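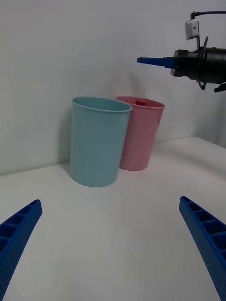

Two-armed robots stopped after arm fails to hold position

Sikder has told customers to stop using its two-armed tabletop robot near people after an arm dropped without warning during a test at its Warby site in July. A laboratory assistant was left with a bruised hand. The company said the fault lay in a brake at the shoulder of the arm, and that other machines built with the same part could be affected.

The robot, sold under the name Olla, is used by laboratories and colleges to practise simple handling jobs such as picking up cups, sorting small parts and passing things from one arm to the other. Sikder said 262 of them had been delivered with the brake now under suspicion. Machines built later have a different part and are not covered by the notice.

According to a short report the company sent to customers, the test had been going on for most of the morning. The arms were working on a cup task, in which one arm takes hold of a plastic cup and the other has to reach a small object inside it. Shortly before noon the software lost contact with one arm and cut its power, as it is meant to do. The brake should then have locked the shoulder. It held for a moment and slipped, and the arm came down on the table while the assistant was reaching across to move a cup.

She was seen by a first-aider and went back to work the same afternoon. The report says the arm was carrying nothing at the time and had only a short way to fall. It adds that a fall from full reach would have been "a more serious matter" and that the company was treating it as such.

Angus Fairweather, who is in charge of safety at Sikder, said the brake had been taken apart and its friction disc found to be worn well beyond what was expected for its age. The arm had run for 410 hours. The disc is supposed to last the life of the machine.

"We had been looking at wear on the motors and the cables, and we were not looking at the brake in the same way," he said. "It only does its job when the power goes off, so in normal running you would not notice that it was getting weak."

He said the wear was probably linked to the way the machines are used. Test work involves a great many stops, and on each one the brake closes on a joint that may still be turning slightly. A change to the software made in the spring shortened the delay between the stop signal and the brake closing. Fairweather said that change was being looked at and that an update restoring the old delay would go out first, ahead of any new parts.

Until then, customers have been asked to keep hands off the table whenever the arms are raised, including when the machine is switched off. Arms should be lowered by hand to their rests before the power is cut. Anyone who has seen an arm sag after a stop, even by a small amount, is asked to take the machine out of use and report it.

The brakes are made for Sikder by Desemby, which said it was helping with the checks. It said the part had passed its own tests before delivery and that it was waiting to see the worn disc. It would not say whether the same brake had been sold to other robot makers.

Rhys Whitelaw, who runs a teaching laboratory with two of the machines, said both had been switched off as soon as the notice arrived. One had shown a slight droop after stops for several weeks.

"The students had mentioned it and we put it down to the settings," he said. "It was about a finger's width. We wrote it in the log and carried on, and I wish we had rung them."

His students are due to finish their handling projects before the end of term, and he said some of that work would now be done in simulation. He had asked Sikder for a loan machine but had been told there were none to spare.

Sikder said replacement brakes would be fitted free of charge, starting with machines that have run the longest. Each takes half a day to change and has to be done by an engineer. The company has checked the records of 342 arms so far and found two more with signs of slipping, neither of which had led to an injury. It could not give a date for finishing the work.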